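Basville withdrawal vote

The Basville withdrawal vote was a local ballot on whether the town of Basville should leave the Tilard Joint District, the body that runs water, trash pickup and the bus line for its member towns. Held in December. Leave side lost. Basville is still a member.

Background

The district was set up by five towns, Gollow the largest. Each town gets one seat on the board no matter its size, a sore point in Gollow from the start. Basville joined with the others but kept its own road crew, and arguments over who pays for plowing the shared roads go back to the first budget.

The push to leave began after the board raised the yearly household fee to $600. Ívar Hafþórsson, then on the Basville town council, called the increase "a bill for somebody else's pipes" and put forward a motion for a public vote. Motion failed the first time. Passed on the second try, after the wording was changed from "quit" to "withdraw from."

Campaign

Short, mostly fought by mail and at two public meetings. The leave side said Basville could run its own water works for less and sell the extra to Gollow. The stay side pointed to the bus line, which the town would of lost, and to the exit terms in the charter: a departing town keeps paying its share of district debt for five years. Neither side put out full cost numbers. A report ordered by the council, usually called the Hallgrímsson report, looked at water only and was released late, too late to matter much according to both camps.

The ballot

Single question, yes or no. Turnout was 3187, high for a Basville vote with no other race on it. A recount was asked for and refused, the gap being wider than the town code allows.

Aftermath

Hafþórsson did not run again. The board froze the fee the next year and agreed to publish its minutes, wich it had not done before. Proposals to weight board seats by population have come up since, mainly from Gollow. None adopted.

See also: Tilard Joint District; Gollow town council
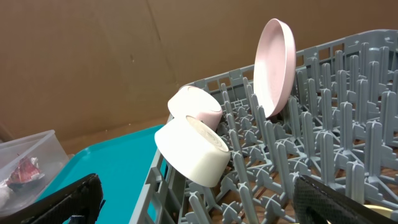 BASVILLE, December

Polls closed at 8 p.m. and the clerk read the result from the steps of the town hall. Stay had carried it. The council took up the plowing budget at its next meeting.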